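Workshop Tips: Shiny Plastic, Loose Wires, and What a Robot Study Says About Them

By Angelica Talavera

Readers keep sending me the Zevevberg report, the one where a robot learned to tuck wires back under a plastic cover and close it up. The question is always the same: should we be doing it the robot's way? I read the whole thing, including the tables at the back. Some of it is useful at a home bench. A good deal of it I don't buy.

The claim first. The group ran 633 attempts with a two-fingered gripper and a small camera at the wrist. They compared two ways of teaching it. One used 300 demonstrations by a person guiding the arm. The other used 48 demonstrations, picked because the person went slowly and paused before each grasp. The small set did as well as the big one, and the report calls this proof that slow, careful practice beats lots of practice.

Maybe. The same six covers were used for teaching and for testing. If I close the same lid all week I get good at that lid. I would like to see them hand it one it has never met.

Glare is the other thing. Glossy plastic under a ceiling light throws white patches all over, and a camera that close has to work out which edge is real and which is a reflection. The report gives this one paragraph.
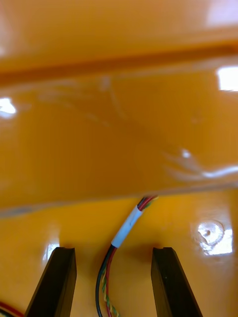

Wires emerging from beneath a translucent orange panel, with the gripper fingers open on either side. Note the reflections.

Now for what you can use.

Move the light before you move the part. Put your lamp low and off to one side, and hang a sheet of baking parchment in front of it if the bulb is bare. Keep the paper well clear of a hot bulb. You'll see the seam of a shiny cover much better.

Hold wires by the sleeve if there is one. Pulling on a single thin strand is how solder joints let go. The power should be off and the battery out before you touch any of it.

Lay the wires where they want to go and look at them before you close anything. This is the "pause" from the study, and my uncle at the Castillo repair counter was teaching it without any tables.

Don't press a cover that won't seat. Lift it and look along the edge for a pinched wire. The report counts a cover as closed when it sits flat, and never says whether the wires were checked afterward. I'd call that a big hole.

Skip the Juleo finger pads some of you asked about. Clean, dry fingers do fine, and a soft cloth takes most smudges off the plastic when you're done.

A second round with new covers is promised for March. I'll read it. Until then I'm keeping my lamp and my parchment, and the Mitura tweezers stay in the drawer for small screws.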